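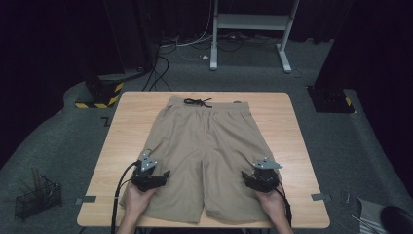

Khaki shorts with a black drawstring

Flinomel Candale Folding Table
Item 281

A light-duty table for laundry rooms, sewing corners and spare bedrooms. The legs lock open with one lever and fold flat for storage — no tools needed. Stands 72 cm high. Choose from 2 finishes, natural or white.

Wipe with a damp cloth. Do not iron directly on the surface. Ships in 3 business days. Replacement feet are sold separately under Maltance parts.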